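The Case for the Ordinary Screw

Public purchasing and the goods we can open

By Simão Correia, Moltuvance Institute for Public Purchasing

Every spring, local governments across the country set their equipment budgets for the coming year. Much attention is paid to vehicles, roofs and software. Very little is paid to the kettles, fans, desk lamps, label printers, floor heaters and paper shredders that fill schools, clinics and town offices. These goods are bought in bulk, used hard and thrown away early. It is the view of this Institute that public buyers should decline to purchase any small appliance whose housing cannot be opened with common tools, and that they should begin doing so in the next budget cycle.

The proposal is modest in its wording. It would add a single paragraph to the standard purchasing terms: the outer case of the product must be closed with screws that a common hand driver can turn, the screws must be reachable without breaking any part of the case, and the case must close again properly with the same screws. Glue, one-way snaps, and screws with heads made for one company's driver would not meet the test.

Our interest in the matter began in the town of Kingi, which kept 42 tabletop fans from its public buildings in a storage room over one winter. All had been marked for disposal. Tetteh Korletey, then the town's supply officer, asked that they be looked at before they were hauled away. Most had the same fault, a worn switch that could be bought from any parts counter for less than the price of a sandwich. The switch sat behind a plastic shell that had been welded shut at the factory. To reach it, the repairer had to cut the shell, and once the shell was cut the fan could no longer be placed in a room with children in it. The fans were discarded as planned.

Mr. Korletey's report on the fans ran to two pages and was filed with the minutes of an April meeting. It deserves a wider readership. Its most useful observation is that the town had never asked the question. The purchase order gave the diameter of the blades, the length of the cord, the color of the base and the noise level at high speed. It did not say how the thing should be held together.

Manufacturers answer the questions they are asked. When a large buyer requires a longer cord, longer cords appear. There is no reason to think that fasteners would be different. A screw is among the oldest and best understood parts in industry, its cost is small, and any factory able to weld a plastic shell is able to mold a post with a hole in it. What has been missing is a customer who says plainly that the hole is wanted.
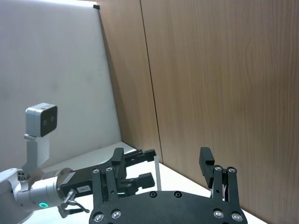

Round screw heads set into a black plate. Fasteners in plain view invite inspection.

Several objections have been put to us, and they should be met fairly.

The first concerns safety. Makers of sealed goods argue that a case which cannot be opened protects the user from live parts. There is some merit in this where untrained people may be tempted to reach inside. Yet the same schools and offices are full of objects that open with a driver, among them wall outlets, light switches, thermostats and door closers. We do not weld the cover plate to the wall outlet. We put a screw in it, we teach people to shut off the power first, and we leave the work to staff who are allowed to do it. A sealed case offers no protection once its owner, who has paid for the item and would like it to work, takes a knife to it. A case that opens cleanly and closes cleanly is the safer of the two on the day something goes wrong.

The second objection is cost. It is said that screws slow down assembly and that the added labor will be passed to the buyer. We accept that assembly takes longer. We do not accept that the purchase price is the proper measure. A town that buys a heater for three winters when it could have kept one for eight has paid for the heater, the delivery, the paperwork, the disposal fee, and the hours of the person who carried it up and down the stairs. Purchasing rules in most places already allow the full cost of ownership to be weighed for trucks and boilers. The same thinking can be applied to a desk lamp, provided the forms are kept short.

The third objection is that repair is no longer worth anyone's time. This is the most serious of the three, and it rests on a picture of the workforce that we do not recognize. Town maintenance crews still exist. Vocational schools still teach the use of a meter and a soldering iron, and their instructors often lack real equipment for students to practice on. When the school district next to Kingi began sending its faulty label printers to its own trade program, the students had work that mattered to somebody, and the district had its printers back. Those printers were an older model with screws at the four corners. The newer model, bought two years later, is glued, and the arrangement has lapsed.

A fourth point is raised less often in public and more often in letters to this Institute. It holds that design is the business of the company, and that a government has no place inside the case. We share the concern for free enterprise. The proposal leaves every company at liberty to sell sealed goods to anyone who wants them. It concerns only what the public buys with its own money, and a buyer who sets terms is a normal part of any market. A hotel chain may insist on a certain mattress – no one regards this as an attack on the mattress trade.

Some firms have already moved. Covaveck, which supplies heaters and fans to institutional customers, returned to a screwed case in its office line after a group of hospital buyers asked for one. Its price list shows a rise of 2 percent on those models. Cerkora has gone further and prints the driver size on the underside of each product, beside the model number. That small courtesy costs nothing once the mold is cut, and we would like to see it become common. We mention both companies as evidence that the change can be made at ordinary prices. The Institute has no financial tie to either.

It would be wrong to claim too much. A case that opens is of little help if no spare parts are sold, or if the failed component is a circuit board covered in resin. Manuals matter, and so do parts lists, and so does the willingness of a supplier to answer the telephone. There are categories of goods, medical pumps among them, in which the seal serves a real purpose and ought to stay. The paragraph we propose should carry an exemption for these, to be granted in writing and reviewed every 3 years. We would resist any exemption granted on grounds of appearance. A visible screw is not a blemish, and the habit of hiding fasteners under rubber feet and paper labels has done more to discourage repair than most people suppose.

Scale is also a fair question. A single town of Kingi's size has little weight with a national supplier. Purchasing pools are the answer, and most states already have them. The pool to which Kingi belongs places orders for more than 3,000 small appliances in a year, which is enough to interest any sales department. The terms of that pool are open for comment until summer. We urge member towns to submit the paragraph in the same words, so that suppliers face one rule and can plan for it. Differing versions, however well meant, would give makers a sound reason to wait.

The model wording has been sent to the clerk of each member town, together with Mr. Korletey's report – the full report, including his table of switch prices. Towns outside the pool may request both documents from the Institute's office. Comments on the definition of a common hand driver are particularly welcome, as the present draft names only the slotted and cross-head types, and several maintenance supervisors have asked that the hex key be added.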